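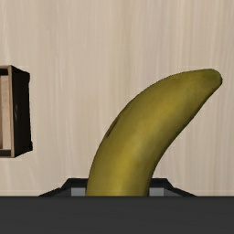
Fig. 1. Simulated wrist view, banana between the two fingers.

Lecture 5: Grasping from the wrist camera
Oleksandra Holovko

My favorite result of the course! Watier trains a grasp policy entirely in simulation, using views like Fig. 1. Look how much of the fruit the gripper body hides – one end is out of sight, and the policy still has to choose a grip.

Two tricks to remember:
Randomize the wood grain and the peel colors in every episode.
Feed in the last 14 views, so the hidden end was seen earlier.

With both, failed grasps drop from 28 to 19 per hundred. Try removing one before August and tell me what breaks.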